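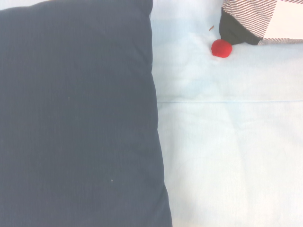
January 23, 2021. Open day, Gallton lab, bedroom station.

Setup as agreed with Damian Walczak: red ball, navy cushion, patterned cushion, pale sheet. Wrist camera feed on the visitors' monitor, two-second delay. Arm speed held at 30 percent while the doors were open.

Ran 17 demonstration cycles before lunch, ball pick only. Two misses. Both times the fingers closed short and the ball rolled toward the patterned cushion. Lowered the approach height by 4 mm and left it there. No misses after that, but only six cycles, so I would not read much into it.

Exposure is too high on the sheet. The detector copes with the red. It does badly on the edge between sheet and anything white, and the patterned cover has a white panel. Try a fixed shutter next time instead of auto.

Navy cover shows every bit of lint. Brush it before the February visit.

Edmund Pietrzak came over from Toivonen with two colleagues. Questions: grip force on soft items (told him we log motor current only, no force sensor), whether the cushions are in the training set (navy yes, patterned no), cycle time. He asked for the logs. Sent run 302 and the config file.

Stopped once at 14:10. A child leaned over the barrier and the light curtain tripped, as it should. Restart took almost 30 seconds, all of it homing.

To do: move barrier back, spare finger pads from Zendano, ask Damian where the second sheet went.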